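# Kenum Pose and Policy Toolkit: Frequently Asked Questions

Last revised May 31, 2024

The answers on this page apply to the Kenum software as installed at partner sites. They cover camera pose recovery, marker calibration, session export and policy replay. Questions about loan equipment should be sent to the site coordinator.

## General

### What does Kenum do?

Kenum takes video recorded by a hand-held gripper and produces a time-stamped path of the gripper through the room, together with the opening of the jaws at each moment. The result can be used to train a control policy or to check one that has already been trained.

### How does Kenum relate to Flirnex and Ferri?

Flirnex is the storage and review service. Ferri is the motion planner that runs on the robot controller. Kenum sits between them: it reads raw sessions from Flirnex and writes paths in a form that Ferri accepts. Each product has its own release schedule, and the compatibility table in the Kenum release notes should be checked before any of the three is upgraded.

### Is a license needed for each workstation?

No. A site license covers all workstations registered under one site code. Batch servers are registered in the same way as workstations.

## Mapping and Pose Recovery

### Why is a mapping pass required before demonstrations are recorded?

Pose recovery works by matching each new view to a map of the room. The mapping pass builds that map. Operators should move slowly, point the gripper at fixed structure, and return to the starting position before ending the pass. A pass that does not close on itself will be accepted by the software but flagged as "open," and sessions matched to an open map may drift.

### Which parts of a room give the most reliable map?

Fixed features with clear edges are preferred: railings, pillars, shelving, window frames and ceiling beams. Large plain walls contribute very little. Where one side of a room is plain, the mapping pass should keep some of the other side in view at all times. The wide lens makes this easier than operators often expect, and straight walls that look bent in the raw video are corrected when the lens model is applied.

### How should mirrors and glass be handled?

A mirror shows the software a second room that does not exist. Features found in the reflection may be placed behind the wall, and people who move in the reflection may be mistaken for motion of the gripper. Kenum 4 includes a reflection mask for this purpose. The mask is drawn once on the map and is then applied to every session recorded in the same room. 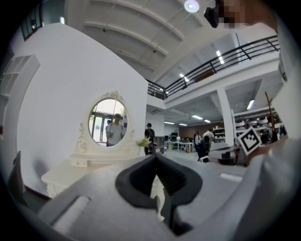 *View from the hand-held gripper, with the oval mirror above the vanity on the left and a marker card on the right.*

To draw a mask, open the map in the review window, select **Regions**, and trace the outer edge of the glass. A carved or patterned frame may be left outside the mask, as it is a real object and often supplies good features. Glass doors should be masked only when the view through them changes during the working day.

### Do people in the room need to leave during recording?

No. Kenum discards features that move independently of the room, and ordinary activity in the background has little effect. Difficulty arises when a person stands close to the lens and covers most of the view. If the number of matched features falls below 50, the session is paused in the review window and marked for inspection.

### Are faces stored?

Faces are blurred when a session is uploaded to Flirnex, before it becomes available for review. The blur is applied to the stored video, and the original is deleted from the upload server. Blurred patches are ignored during feature matching.

## Marker Calibration

### What is the marker card used for?

The map alone has no true scale. A marker of known size allows Kenum to convert the map to meters and to set the origin that Ferri will use. The size entered in the site settings must match the printed size of the black square — the white margin is not counted.

### May the card be tilted?

Yes. A moderate tilt is acceptable and can improve the estimate, provided that all four corners of the square are visible and the card is flat. Bent cards should be replaced. The card must remain still while the scale is being set.

### What does error 17 mean?

Error 17 is reported when a marker has been detected but its measured size disagrees with the site settings. The usual cause is a card printed with "fit to page" turned on. Measure the square with a ruler, correct the setting or reprint the card, and run calibration again. The mapping pass does not need to be repeated.

## Export and Replay

### Why does Ferri reject some exported paths?

Ferri checks every path against the joint and speed limits of the target arm. A person can move a hand-held gripper in ways that the arm cannot follow. Rejected paths are listed in the export log with the time of the first violation. They may be slowed using the **Retime** option or removed from the training set.

### How many demonstrations can be exported in one batch?

The limit is 300 per batch. Larger sets should be divided by task, and the same map must be used for every session within a batch.

### Can sessions recorded before the April update be used?

They can, after conversion with the Zurnex command-line tool, supplied with every site license. Conversion keeps the original time stamps. Reflection masks are not added automatically, so older sessions from rooms with mirrors should be processed again once a mask has been drawn.

### Where should a fault be reported?

Faults should be reported through the support form in Flirnex. Please attach the export log, the map file and the session code. Video should not be sent by email.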